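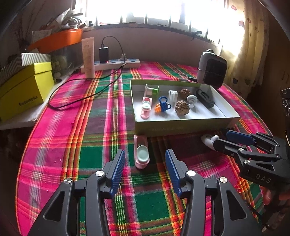 Ticket 444: left gripper does not return to fully open
Project: Nollo hand-held gripper pair, home build
Opened by: Wilma Leckie
Opened: 14 Mar 2019
Status: open, workaround in place

Symptom
Left unit closes normally. On release the jaws stop short of the open position and need a push by hand to go the rest of the way. Right unit is fine with the same firmware and the same trigger spring. The fault is worse after a long run of small objects and hard to provoke from a fresh start.

Setup
Two black printed grippers, ribbed blue pads on the left unit. Test items are picked up from the cloth and put in the open box: walnuts, the pink toy pieces, assorted plastic bits. One run is 100 picks. Position is logged to the Nemine board over USB.

Log
Run 1. Sticking began at pick 27. Logged jaw position on release was 2 mm short of the open stop.

Run 2. Swapped trigger springs between units. Fault stayed with the left unit, so the spring is cleared.

Run 3. Backed off all the pivot screws on the left linkage by a quarter turn. No sticking for the whole run, but the jaws now have side play and the walnuts roll out at the tips.

Run 4. Screws back to original torque, dry PTFE on the pivots. Sticking returned near the end of the run.

Comment - Mackay
Check the holes in the outer arms before blaming the screws. My first set from the Drorkness workshop printer came out undersize and bound in exactly this way once the plastic warmed up. Ream them, don't drill - a drill grabs and leaves the hole oval.

Reply - Wilma Leckie
Measured. Both holes on the left outer arm are tight on the screw shank. The right arm is a sliding fit. They were printed in separate batches, the left one in June with the old nozzle.

Workaround
Run with the screws backed off an eighth of a turn and threadlock on the nuts. Use the pink pieces only, no walnuts, until the arm is replaced.

Next
Reprint left outer arm, ream to size, repeat run 1 with the original spring. Ticket stays open until that log is attached.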